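Villanueva Pantry Program Expands Breakfast Distribution

November 20, 2019

The Villanueva Community Food Program will extend its breakfast distribution to two additional sites beginning next month. Residents registered at the Stekulden Street and Vornik Avenue centers will be able to collect breakfast items together with their regular monthly allotment.

The program served 1,604 households during the past year, an increase of 107 over the previous year. Requests for breakfast foods rose faster than those in any other category, particularly among families with school-age children. In response, the program office has set aside a separate budget line for cereal, oatmeal and shelf-stable milk, which will remain in place through the end of May.

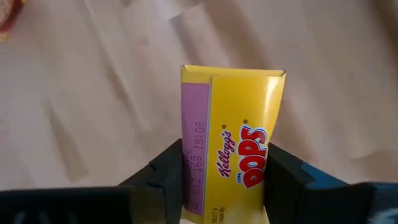 A small yellow cereal box.

Donations of unopened, unexpired dry goods are accepted at all 16 collection points. Smaller packages are especially useful, as they can be divided fairly among households of different sizes. Items in glass containers cannot be accepted at the smaller sites – please bring these to the main warehouse on weekday mornings.

"Families have told us plainly that the morning meal is where they feel the shortage first," said program director Sotiris Zacharopoulos. "The new sites will shorten the trip for many of them."

Households already enrolled do not need to register again. New applicants should bring proof of address and a list of household members to either center. Forms are available at the front desk and may also be requested by mail.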